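Clendik Washroom Subset: data card and fault notes

Status: usable with the exclusions listed under Known faults. Maintained by Romana Krajčí and Matěj Urban.

Summary

Clendik is a set of teleoperated manipulation episodes recorded in furnished bathrooms. The washroom subset holds 955 episodes of countertop work: picking up, moving and putting down small toiletries and paper items beside a sink. Each episode has wrist video, joint states, commanded and measured gripper width, and operator input at the rig. Of the 955, 306 are marked suspect because of the gripper fault described below. They are shipped in a separate folder and are not part of the default split.

Recording setup

One humanoid robot with two arms, each with a two-finger gripper. The operator stands in the same room and drives the arms from a tripod-mounted rig with handles. Control runs through Windora, our teleoperation bridge. Logs are written by Vrabec and checked at export.
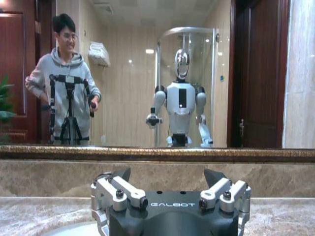 Gripper width is logged twice, once as commanded by the rig and once as measured at the motor. The two values normally agree to within one control cycle. Most of the checks in the validation script compare them, and this is how the fault was first noticed.

Known faults

F1. Stale grip command after link dropout (open in affected episodes, fixed in the bridge)

When the link between the rig and the robot dropped for longer than the watchdog period, Windora was supposed to hold arm position and hold grip. Arm position was held correctly. The grip command was instead replaced by the last value in the send buffer, which could be several cycles old. If the operator had just closed the fingers, the stale value was often a wider one, and the object was released. If the operator had just opened them, the fingers closed again with no one commanding it.

The second case is the safety matter. A hand reaching in to reset an object could be between the fingers when they closed. One such closure was reported during recording, at low force, with no injury. Recording stopped that afternoon and resumed after the fix.

Effects in the data:
- measured width changes while the commanded width is flat
- timestamps on operator input repeat for up to 6 consecutive samples
- the success flag may be wrong in either direction, as it was set from commanded width

F2. False empty-grip flag on thin objects (open)

The empty-grip detector compares measured width with a fixed threshold. Paper, wrappers and similar items compress to almost nothing between the pads, so the detector reports an empty hand while the object is held. Early versions of the recovery routine responded by opening the fingers and retrying, which dropped the item. The routine has been turned off for this subset. The flag is still logged and should not be used as a label.

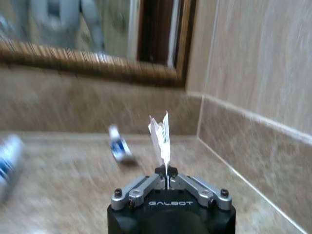 Yichen Hou objected, on reading the draft of this section, that lowering the threshold would not help, as the width reading on a clean closed grip drifts by more than the thickness of a tissue over a long session. Motor current was suggested as a better signal. We tested it on a small number of episodes and the separation was good for folded paper and poor for single sheets. No current-based label is included in this release.

F3. Wrist video lag during fast arm motion (minor)

Frames written during fast motion can arrive late relative to joint states. The offset is stored per episode in the sync field. Apply it before computing anything that depends on contact time. Motion blur in these frames is expected and is not treated as a fault.

Changes made after F1

The watchdog now freezes the grip at the measured width and ignores the buffer. The bridge will not resume until the operator releases both handles and takes them again. Matúš Brabec rewrote the reset procedure: arms are put in hold and gripper power is cut before anyone reaches onto the counter. A released handle does not count as a hold.

Splits

Default training split: 429 episodes, all recorded after the fix.
The remaining clean episodes predate the fix but show no dropout in the link log. They are in the folder named early.
Suspect episodes are in the folder named f1. They may be of use for fault detection work. Do not train a grasp policy on them.

Not recommended

Do not use this subset to estimate grasp success rates. Dropped items were sometimes replaced by hand and the episode continued, and these resets were not marked consistently before the fix.

Reporting problems

Send the episode number and the Vrabec log version to Vlasta Šindelář through the Wundero tracker. Reports of uncommanded finger motion should be tagged safety, including cases where nothing was touched.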